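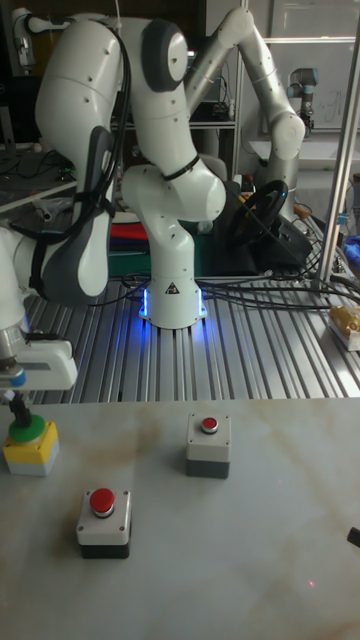
Fig. 4.1 White robot arm on a slotted aluminum table, with a band of blue light at its base.

Chapter 4: Who Gets to Use the River?

I spent 15 summers working around Damthorpe Canyon, and I still can't tell you who was right about the boats. When I started, you signed a clipboard and pushed off (really, that was it!). Then one season 1,082 people floated through in 30 days, and the sandbars looked like parking lots.

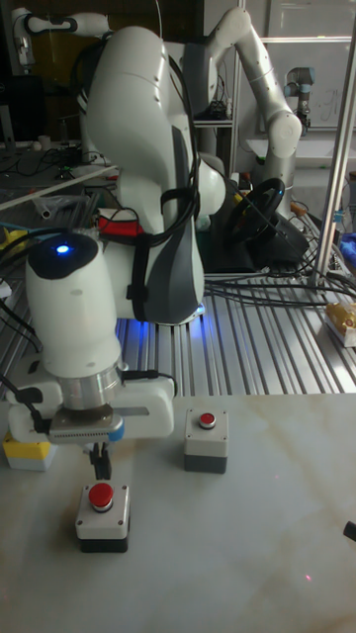 Fig. 4.2 Gripper with its black fingers pointing down, just over a push-button box.

So the park brought in permits, drawn each January, and boy, did the letters pour in. Outfitters in Pramero said they'd go broke. Hikers said it was high time. I agreed with both of them, depending on the day.
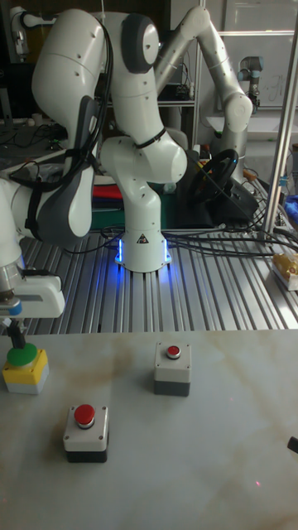

We'll spend this chapter on that fight, starting with the Bahrami Plan and its limit of four parties a day. Keep one question handy as you read: when a law says "enjoy" and "protect" in the same breath, who decides which word wins?

Filed under: Public Lands, Textbook Previews

Comments

truto_paddler: We waited years for a permit and I'd still keep the lottery.

mesa77: Does the chapter get into the trail closures too?

We use cookies to remember your settings. Accept | Manage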